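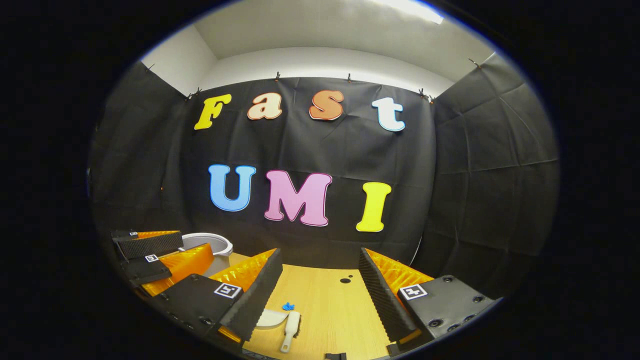
Graven Demonstration Kit: Frequently Asked Questions

The following information is provided for laboratories, training organisations and industry partners considering the Graven kit, supplied and supported by Clorkatier. It should be read together with the hire agreement.

What does the kit contain?

Each kit contains 2 hand-held grippers with their cameras, spare finger pads, a charging cradle, cabling and a licence for the Turkon recording software. Tables, backdrops and task objects are not supplied.

Does the kit include a robot arm?

No. The grippers are held and moved by a person, and the recordings are used afterwards to train an arm of the client's choosing. Clients wishing to trial a trained policy on hardware may book time at the Lewis centre.

Why are there square markers on the fingers?

The markers allow the software to estimate how far the fingers are open at any point in a recording. They must be kept clean and must not be covered with tape or labels. A marker that has lifted at a corner should be replaced before the next session.

Which tasks are suitable for a first project?

Clorkatier recommends a short tabletop task with ordinary household objects and an obvious finishing point. Sweeping crumpled paper into a dustpan is well suited to the purpose: one gripper holds the dustpan by its handle, the other holds the brush, and the operator learns to coordinate both hands. Tasks involving liquids, blades or heat are outside the terms of hire.

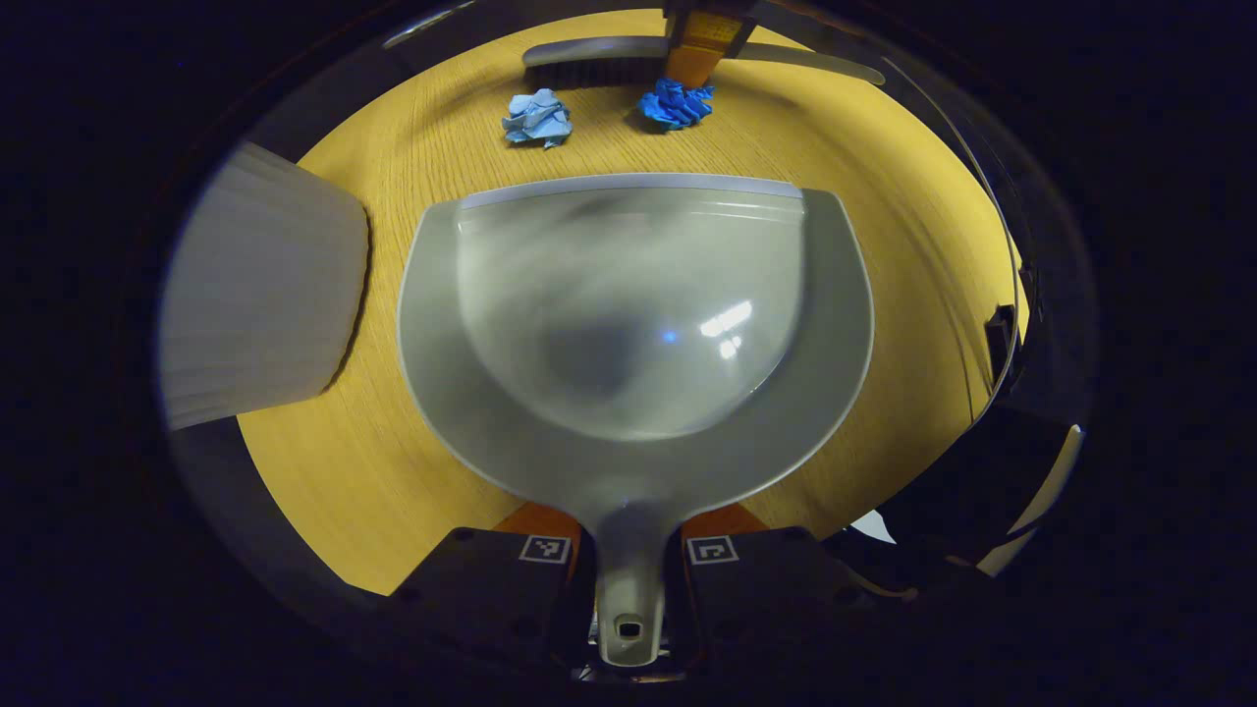 A client laboratory has advised that its operators found the brush hand straightforward and the dustpan hand tiring, and that the pan tended to tip whenever the handle was pinched too near its end. The same laboratory asked whether a stiffer pad could be offered. A firmer pad is now available on request at no additional charge.

How many demonstrations are needed?

Requirements vary with the task and with the degree of variation expected in use. As a guide, 200 demonstrations are sufficient for a first assessment of a simple task, and projects intended for changing surroundings should plan for some 1000. Object positions should be altered between recordings.

How should the work area be prepared?

Lighting should be even, and the table should be stable and set at a comfortable height for standing work. Plain fabric may be hung behind the table where the room is busy or subject to foot traffic – creases in the fabric are of no concern. Distinct features should remain within view of the cameras, as tracking may be lost against a completely uniform surface.

How long may an operator work without a break?

Sessions are limited to 60 minutes. Operators should rest both wrists before resuming, and left-handed staff may exchange the grippers in the software settings.

Who owns the recordings?

All recordings remain the property of the client. Clorkatier retains copies only where a support request is open, and deletes them when the request is closed.

What happens if a finger is damaged?

The orange fingers are flexible and are treated as consumable parts. Replacements are posted from the Lewis centre. Damage to a camera or mount should be reported through the Turkon support form, and the gripper should not be used until a reply has been received.

Is training provided?

An induction is included with every hire and is delivered at Lewis or by video link. The next intake opens in February.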